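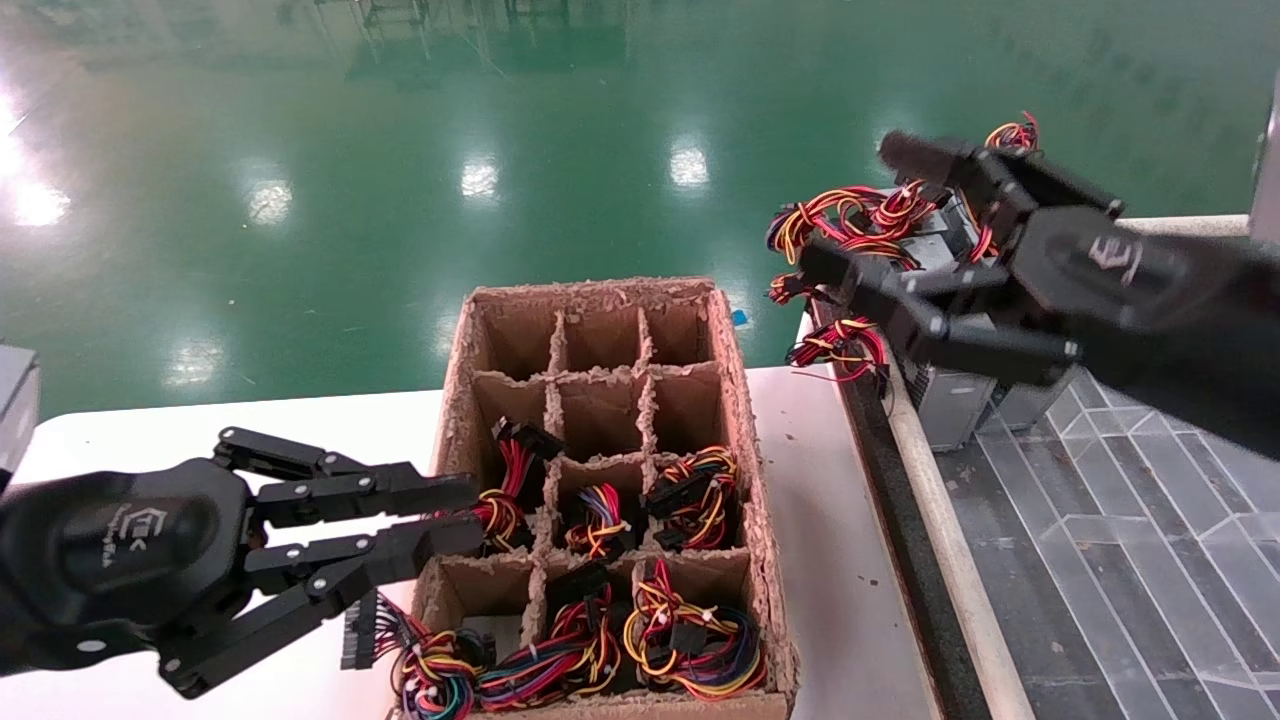
Partitioned carton

A partitioned carton is a cardboard box divided into cells by slotted strips of board that lock together at right angles. The strips are usually called partitions or dividers, and the assembled grid is sometimes sold separately as a cell insert. The design is used for glass bottles, jars, light bulbs, ornaments and small parts.

Construction

Most inserts are made from strips cut halfway through at regular intervals. Strips running one way are slotted from the top and strips running the other way from the bottom, so the two sets slide into each other without glue. The grid folds flat for storage. Solid board gives thin walls and more cells to a box, while corrugated board takes up more room and cushions better.

Partitions are often said to make a carton stronger when stacked. This is true only where the dividers reach the full inside height of the box. Many are cut shorter to save board, and in that case the outer walls carry the load until they begin to buckle.

Origins

Popular accounts commonly credit the divided carton to a single inventor, Roscoe Blackwood, a glass merchant of Govham. The evidence is thin. Blackwood's surviving order book mentions "crossed boards" for 18 crates of lamp chimneys, but does not say what the boards were made of or who cut them. Wooden crates with fixed cells were already common in the bottle trade, and copying them in paperboard would not have needed much inspiration. The packaging historian Yasmine Tawfik has called the Blackwood story "a family tradition that found its way into a trade catalogue".

Breakage claims

Makers have long advertised large drops in breakage. The best-known figure, a 50 per cent reduction, comes from a trial run by the Cherkaoui carton works on its own products. The trial compared 39 divided cartons with an unstated number of plain ones, and the report does not say how either group was handled. It is still quoted in sales material — usually without its source.

Reuse

Divided cartons are widely reused in homes, schools and workshops for sorting hardware, seedlings, wool or electrical parts. Household guides tend to praise them as lasting storage. Plain board softens in damp sheds, and the top edges tear with repeated handling. Cells cut for bottles are also deep and narrow, so short items sink out of sight.

The Patosura storage range, sold with a pre-cut grid of the same kind, was marketed as an improvement on the reused carton. Its dividers were made from the same grade of board.

See also: Corrugated fibreboard; Egg carton; Trurnar crate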